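Section 3: Setting up your payment reminders

Right, so you've got your customers loaded in and your first few invoices have gone out from Idbridge. Now for the part I like best, which is getting the program to chase people so you don't have to. I ran my own books with a pencil and a drawer full of envelopes for years, and I still get a small thrill when a reminder goes off without me!

Before you start, have your standard terms to hand. If you've never written any down, go back to Section 2 and do that first.

1. Open the Ledger tab and pick Reminders from the menu on the left. If it's greyed out, you're logged in as a viewer, so log out and come back in with the owner's password.

2. Click New schedule and give it a name. I called mine Femer, after the trading name it belongs to, and if you run more than one business from the same log-in I'd do the same (you'll thank yourself in December when everyone pays late).

3. Type in your payment terms in days. Mine are 29, which looks odd, but it lands the due date just ahead of my own rent going out.

4. Add your first reminder. I set it for 2 days before the due date and keep it very friendly - a line to say the invoice is coming up and here are the bank details again.

5. Add your second reminder for 3 days after. Still polite, but it should say plainly that the money is overdue and give the amount.

6. Choose a minimum balance. Anything under this won't be chased. Leave it blank and the program will happily pester your best customer over a few pence, and I have had that phone call.

7. Press Save as draft. Don't press Go live yet!

Note: the wording boxes hold 540 characters, spaces included. If you paste in something longer the end is chopped off with no warning, and the end is usually where the bank details are.

Caution: once a schedule is live it picks up every open invoice, old ones too. If you've got a disputed bill sitting there, tick Hold on that customer's page first. I forgot to do this with the Tudose account and spent a very awkward morning saying sorry.

Testing it

8. Make a pretend customer with your own email address and raise a small invoice to it. Back-date it so that it's already overdue.

9. Click Run now and check your inbox. Read the whole message as if you were the one who owed the money. Does it sound like you? Mine sounded like a bailiff the first time round, so I had another go.

10. Delete the pretend customer, go back to your draft and press Go live.

If you also use the Sorico add-on for card payments, the pay button goes in by itself under your wording. You can move it to the top in Layout - I think it gets noticed more there.

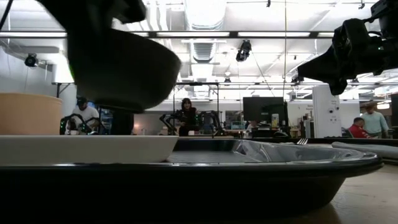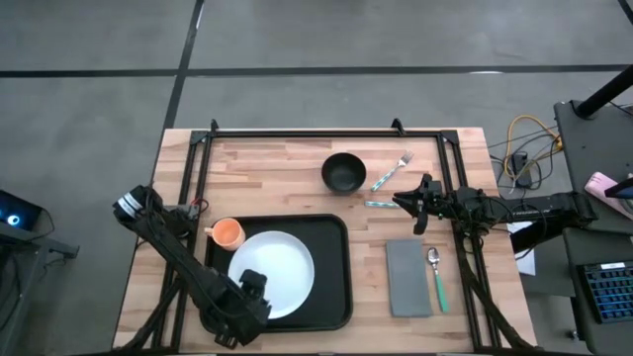 Tableware and robot arms at the worktop.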